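발표자 노트: 사무 공간 조명의 색온도 편차 측정과 기록

슬라이드 1 (제목)
소속과 이름만 말하고 바로 넘어간다. 질문은 끝에 받는다고 미리 안내. 유인물에는 측정표 양식과 용어 정리가 들어 있음. 양식 파일은 Carleen Mahuika가 만든 최종본이고 지난번 배포본과 열 순서가 다르다는 점을 언급할 것.

슬라이드 2 (범위)
다루는 것: 완공 후 사무 공간에서 작업면의 상관색온도와 조도를 휴대용 분광계로 재는 절차, 그 기록 방식, 편차가 나왔을 때의 원인 분류.
다루지 않는 것: 광원 제조 공정, 눈부심 평가, 비상조명. 눈부심은 측정 장비도 기준점도 다르므로 별도 발표로 미룬다.
사례는 Quiambao 사옥 한 곳이다. 층별 용도가 섞여 있어서 일반화에는 한계가 있다. 해당 한계는 슬라이드 11에서 다시 말한다.

슬라이드 3 (용어)
색온도와 상관색온도를 구분해서 말할 것. 흑체 궤적 위에 있지 않은 광원은 상관색온도로 표기한다. 백색 LED는 거의 모두 후자에 해당한다.
Duv는 흑체 궤적에서 벗어난 정도. 양수면 녹색 쪽, 음수면 자홍색 쪽. 상관색온도가 같아도 Duv가 다르면 나란히 놓았을 때 다르게 보인다. 청중 중 시설 관리 쪽이 많으면 그림을 먼저 짚고 정의를 뒤에 말한다.
조도는 작업면 수평 조도만 사용한다. 수직 조도는 부록 표에 있다.

슬라이드 4 (왜 상판에서 재는가)
등기구 바로 아래에서 재면 등기구의 값이 나온다. 사용자가 보는 것은 등기구 직사광, 천장과 벽의 반사광, 창으로 들어온 주광이 작업면에서 합쳐진 결과다. 납품 시험성적서의 값과 현장 값이 어긋난다는 민원은 상당수가 두 값의 측정 위치가 달라서 생긴다.
흰 상판은 색 편차를 눈으로 확인하기 쉬운 면이다. 무채색에 가깝고 넓고, 한 장 안에서 좌우를 바로 비교할 수 있다. 다만 상판 자체의 색이 순백이 아니면 판단이 한쪽으로 쏠린다. 미색 계열 상판은 특히 그렇다. 눈으로 본 결과는 기록 비고란에만 적고 수치란에는 쓰지 않는다.
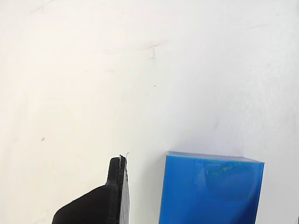
흰색 계열 면의 색조 변화. 왼쪽은 따뜻한 크림색, 오른쪽은 약간 푸른 흰색.

슬라이드 5 (사진의 한계)
사진으로는 색온도를 판정하지 않는다. 카메라의 자동 화이트밸런스는 화면 전체의 평균에 맞춰 보정하므로 절대값이 남지 않는다. 한 장 안의 상대적인 차이는 어느 정도 남지만, 렌즈 주변부의 색 치우침과 혼합광의 영향을 사진만으로 분리할 수 없다.
현장 보고서에 사진을 붙일 때는 화이트밸런스를 고정하고 설정값을 함께 적는다. 설정값이 없는 사진은 위치 확인용으로만 쓴다.
예상 질문: 회색 카드를 같이 찍으면 되는가. 답: 카드가 놓인 지점에 대해서만 유효하다. 혼합광에서는 카드를 옮길 때마다 기준이 바뀐다.

슬라이드 6 (현장 개요)
Quiambao 사옥, 기준층 개방형 사무실. 입주사는 Jastisance. 측정 대상 좌석은 223석이고 그중 창가 구역이 113석이다. 창가 구역의 정의는 외벽 창면에서 두 번째 책상 열까지.
책상 상판은 Zudwood 제품으로 통일되어 있다. 상판 색이 한 종류여서 반사 조건의 변수가 하나 줄었다. 파티션 색은 통일되어 있지 않으며 이 점은 뒤에서 문제가 된다.
측정은 5월에 진행했다. 야간 측정과 주간 측정을 분리했고, 야간 값을 인공조명 기준값으로 삼았다. 주간 값은 블라인드 완전 개방과 완전 폐쇄의 두 조건으로 나눈다.

슬라이드 7 (장비와 예열)
휴대용 분광계, 삼각대, 수평계, 차광용 검은 천. 분광계는 사용 전에 암전류 보정을 한다. 실온이 바뀌면 다시 한다. 복도에서 실내로 들어온 직후의 값은 버린다.
등기구는 점등 후 광속과 색도가 안정될 때까지 기다린다. 대기 시간은 등기구 종류마다 다르므로 고정값을 쓰지 말고, 같은 지점에서 연속 3회 측정한 값의 차이가 장비 반복 오차 안에 들어오면 시작한다.
디밍 제어가 걸린 구역은 출력을 고정한다. 재실 감지기와 주광 연동 제어는 해제한다. 해제 사실과 복구 시각을 기록지에 적는다. 복구 누락은 측정 오류보다 민원이 빨리 온다. 이 문장은 읽지 말고 표만 보여줘도 된다.
측정자의 옷은 어두운 무채색. 흰 셔츠나 채도 높은 옷은 센서에 반사광을 더한다. 측정자는 센서보다 낮은 자세로 물러선다.

슬라이드 8 (측정점 잡기)
측정점은 책상마다 같은 상대 위치에 둔다. 기준은 상판의 앞 모서리와 왼쪽 모서리이며, 모니터 받침이나 서류함을 기준으로 삼지 않는다. 가구 부속은 사용자가 옮긴다. 좌표는 상판 기준으로 적고, 도면상의 격자 번호는 보조로만 쓴다. 한 좌석에서 값이 이상하면 같은 점에서 다시 재고, 그래도 이상하면 이웃 좌석의 같은 상대 위치에서 잰다.

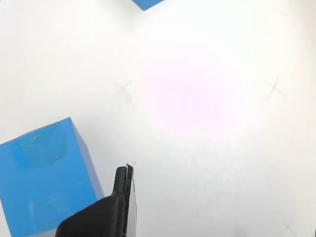

재측정의 재현성은 센서를 같은 자리에 다시 놓을 수 있는가에 달려 있다. 야간에 잰 점을 주간에 다시 재야 하므로 표시가 그때까지 남아 있어야 하고, 센서 주변의 반사 조건을 바꾸지 않아야 한다. 색 테이프는 두 번째 조건에 걸린다. 사진의 흰 상판에 있는 연필 X자처럼 옅은 선이면 위치를 찾는 데 충분하고 면의 대부분이 그대로 남는다. 선의 교차점을 점 위치로 읽기로 정해 두면 측정자가 바뀌어도 해석이 갈리지 않는다. 같은 사진의 파란 블록처럼 채도 높은 물건은 측정점 옆에 두지 않는다. 센서에 들어오는 반사광에 색이 섞이고, 물건의 면 방향에 따라 그 양이 달라진다. 책상 위의 문구류, 컵, 파일 상자는 측정 전에 치우고 원위치를 기록한다.

슬라이드 9 (기록 양식)
열 순서: 좌석 번호, 점 번호, 시각, 조건 부호, 조도, 상관색온도, Duv, 비고.
조건 부호는 두 글자. 첫 글자는 인공조명의 점등 여부, 둘째 글자는 블라인드 상태. 부호를 현장에서 새로 만들지 않는다. 해당하는 부호가 없으면 비고란에 문장으로 쓴다.
데이터는 Bornano에 올린다. 올리기 전에 원본 파일을 따로 보관한다. Bornano의 자동 반올림이 Duv 열에 적용되면 유효 숫자가 사라지므로, 해당 열은 문자열로 지정한 다음 올린다. 이미 올린 파일은 열 형식을 바꿔도 값이 돌아오지 않는다.
평균만 보고하지 않는다. 구역별 최댓값과 최솟값, 그리고 이웃 좌석 간의 차이를 같이 낸다. 사람이 알아차리는 것은 대개 이웃한 면 사이의 차이다.

슬라이드 10 (결과)
야간 기준값은 구역 전체에서 고르게 나왔다. 등기구 교체 이력이 있는 한 구역만 예외. 교체품의 공칭 색온도는 기존품과 같았으나 Duv 부호가 반대였다. 상관색온도만 비교했다면 놓쳤을 항목이다.
주간, 블라인드 개방 조건에서는 창가 구역과 내부 구역의 차이가 커진다. 같은 책상 열 안에서 이웃 좌석 간 최대 차이는 600 K. 이 값은 한 쌍에서만 나왔고 기둥이 주광을 가리는 위치다. 그래프에서 해당 점을 손으로 짚을 것.
블라인드 폐쇄 조건에서도 편차가 완전히 사라지지 않는다. 블라인드 천이 주광을 걸러 색을 바꾼 채 통과시키기 때문이다. 천의 분광 투과율은 제조사 자료가 없어 현장에서 따로 쟀고, 결과는 부록에 있다.
파티션 색의 영향은 분리하지 못했다. 색이 다른 파티션이 창과의 거리와 함께 바뀌어서 두 변수가 겹친다. 추정값은 내지 않는다.

슬라이드 11 (한계)
건물 한 곳, 한 계절. 흐린 날의 자료가 부족하다. 창 방향은 남측과 동측뿐이다.
상판이 한 종류여서 비교에는 유리했지만, 어두운 상판에서 같은 절차가 같은 분산을 주는지는 확인하지 않았다.
측정자가 둘이었고 교차 측정은 일부 좌석에서만 했다. 측정자 간 차이는 표 하단에 표기.

슬라이드 12 (원인 분류표)
표를 위에서부터 읽는다.
인접 좌석 간 차이가 야간에도 있음: 등기구 또는 디밍 회로를 의심. 등기구 번호와 제조 로트를 대조한다.
주간에만 있음: 주광 혼합. 블라인드 상태별 값을 비교한다.
시간에 따라 방향이 바뀜: 외부 반사. 맞은편 건물 외장이 유리나 금속이면 오후에 나타나기 쉽다.
조도는 정상이고 Duv만 벗어남: 확산판 변색 또는 혼합 교체품. 확산판을 분리해 한 번 더 잰다.
어디에도 맞지 않음: 장비 보정부터 다시 한다.

슬라이드 13 (조치 순서)
Jastisance 측에 제안한 순서는 교체품 구역의 등기구 재통일, 기둥 주변 좌석의 블라인드 분할 제어, 주광 연동 제어의 감지기 위치 조정이다. 첫 항목은 완료되었고 재측정값은 야간 기준 범위 안에 있다. 둘째 항목은 견적 단계. 셋째는 천장 마감과 간섭이 있어 보류.
비용 질문이 나오면 담당 부서로 넘긴다. 발표 자료에 금액은 없다.

슬라이드 14 (질의응답)
시간이 남으면 부록의 블라인드 투과율 그래프를 띄운다. 시간이 부족하면 슬라이드 12로 돌아가 표만 띄워 둔다. 양식 파일 요청은 Carleen Mahuika에게 메일로 보내도록 안내한다.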